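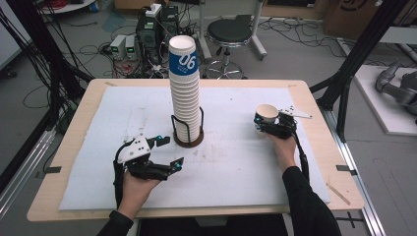 Clause 11

The auditor from Corrigan arrived at 10 with her own copy of the standard, printed and bound. The operator had been at the table for an hour by then and did not stand up.

"Carry on as normal," the auditor said. "I shall read, and you work."

She read from Clause 11, Handling of Nested Items. An item shall be taken from the top of the column. An item shall be gripped by the wall and never by the rim. The idle gripper shall remain open and clear of the column while the other is loaded.

The operator took a cup, held it, set it down, and said "end" for the log. Then the next one.

"Why open?" the auditor asked.

"It's in the clause."

"I know it's in the clause. I'm asking whether you know the reason."

The operator thought about it. At the Jestdale site the idle hand had been kept closed, and the recordings from Jestdale had gone to Stirnum for training with everyone else's. Some months later the arms at Stirnum had begun closing one hand on nothing before they reached for anything with the other. It cost them time on each pick. The engineers looked for a fault in the controller and replaced two boards. The fault was a habit, and it belonged to people in another building.

"Because they copy it," the operator said.

The auditor wrote this down, although the form had no box for it.

They went on to 11.2, Rejected Attempts. A dropped item shall be recorded as a drop. The recording shall not be deleted, shortened or repeated under the same number. She turned the log round so that they could both see it and put her pen against 2148.

"This one is marked as a drop. The cup is in the gripper when it ends."

"I nearly dropped it."

"There is no entry for nearly."

"I caught it with the other hand. On the sleeve, really. It isn't how I'd want it done."

She went back through the definitions, which took a while – the Flilora edition had moved them to an annex. A drop was an item leaving the gripper without a command to release. Nothing was said about sleeves.

"It left the gripper," she said at last.

"Yes."

"Then it is a drop, and your entry is correct." She initialled the line. "I'll propose a note to the annex. Assisted recovery, by any part of the operator."

"Will they accept it?"

"In February, possibly. They meet in February."

The operator opened the left gripper, checked that it was clear of the column, and reached for the next cup with the right. The auditor turned the page to Clause 12, Rest Periods, and looked at the clock.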